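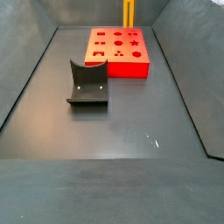
Test bin with sorter board and black holder in place, near rim toward the viewer.

Akcombe Household Chores Trial
Station check, put-away task, Thursday, 30 minutes before first run
Checked by: Ankica Krasniqi
Comments read by: Ilze Lūse

1. Bin floor clear between holder and near rim. OK

2. Floor surface. Scuffs, plus small white specks and scratches right of center. Wipe and look again. If the largest fleck stays, log it as a scratch.

3. Near rim. Smudges and dark blotches. Clean before Monday's visitors. Does not stop the run.

4. Sorter board openings free of debris. OK from above. Run a finger through the star and the three dots anyway - crumbs got in there in December.

5. Holder screws. Both in. Torque not checked, Dewan has the driver.

6. Holder position. Its back panel hides the board's left front corner from this side. Confirm the Porel software still finds that corner. OPEN

7. Stop button pressed and released. OK

8. Run log started. OK, begins at run 231.

Comment, A.K.: Gona asked again if this means the machine can tidy a playroom. My answer is no. It can do one board in one bin after a person has done the list above, and the list takes me 12 minutes. Putting the pieces away by hand takes less.

Comment, I.L.: Agreed. Keep the prep time in the report next to the run time. Item 6 needs an answer before we start.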